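# Two Arms on a Shared Bench

The workshop at Besemine occupies the ground floor of a former dye house in Idorbridge, a short walk from the canal. Members pay 70 dollars a month for access to the wood lathes, the welding bay and, for the past 7 months, a corner bench reserved for a two-armed robot known as Rotich.

Rotich was begun in October by a small group of members who wished to learn whether a capable pair of arms could be assembled, wired and programmed in a shared shop, outside a laboratory and within a modest budget. The arms were bought secondhand from a training center in Fluvgate that was replacing its equipment. The members made the mounts, the cable guides and the control cabinet themselves, mostly in the evening hours when the metal shop is free.

The build log now runs to 221 entries. Many concern wiring. An early version of the left arm pulled a connector loose whenever the wrist turned past its midpoint, and four entries in succession record different lengths of cable before one was accepted. Others deal with the placement of the wrist cameras, the height of the bench and the persistent question of how much of the software should be written in-house.

Present work centers on small household and desk items. Each arm carries a parallel gripper with a camera mounted at the wrist, and the practice objects are kept light: a purple block, a blue cylinder much like a glue stick, a round plate in pale blue. The members vary the arrangement between runs and enter each change in the log.
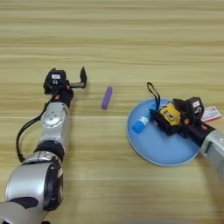 A reader in Fluvgate, who followed the project through the shop's newsletter, wrote that the group should publish its failed wiring layouts along with the successful one, and that a home builder working alone would "learn more from the four bad cables than from the good one." The letter also asked whether a single arm would serve as a first project.

The group's published guidance recommends that it would. A second arm doubles the wiring and adds the task of keeping the two from meeting over the work surface. Rotich ran with its left arm alone until the control cabinet had been rebuilt, and the notes from that period are the ones most often requested by visitors.

Spending on the project stands at 2000 dollars, excluding tools already owned by the shop. The next scheduled work is a revised cable guide for the right arm, to be printed on site once the new spool of filament arrives.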